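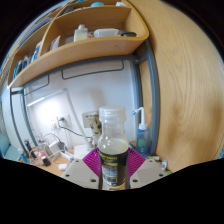
Household Robotics, Unit 5: Tidying One Desk
Course notes, Sturkcombe evening programme

Can a machine do the chores yet? Some of them, slowly, if you stand well back and keep your expectations in a drawer. This week's chore is putting a bottle where it belongs on a desk somebody lives at.

Factory arms have moved bottles for decades, but a factory has the decency to put every bottle in the same place. A desk has a mug, chargers, a wooden-looking Groot and cables that go wherever cables go. Clear plastic is hard too: depth sensors tend to see the wall behind it.
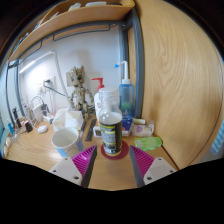

Notau objects that none of this matters, as a person can tidy a desk in 30 seconds and a robot that needs 13 minutes is an ornament. Fair. Bring a counter-argument to the seminar, and remember that a slow machine can work while you are out.

For the reading, compare the two approaches:

Mạch - learn from many human demonstrations made with a hand-held gripper. Of 76 placing trials, 27 needed no help.
Pletasberg - plan every move from a model of the room. Very tidy on paper, less so once someone moves the mug.

Note that a coaster makes a kinder target than bare desk. It gives "put it there" a meaning that can be checked. 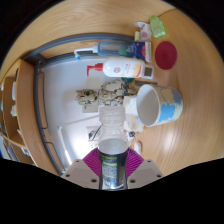 Page last changed: July

Grip is the other half of the problem. Squeeze a soft bottle too hard and the contents join the exercise; too gently and it turns in the fingers. Ridged soft pads help, and so does holding on low down - though then the top does the swinging.
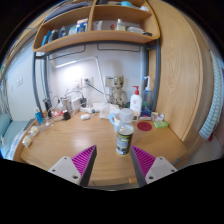
Fig. 4. Bottle upright on the desk, gripper fingers apart.

Before next session, write one page on what "done" means for this chore, and how a machine would know. "It looks nicer" will be returned unmarked.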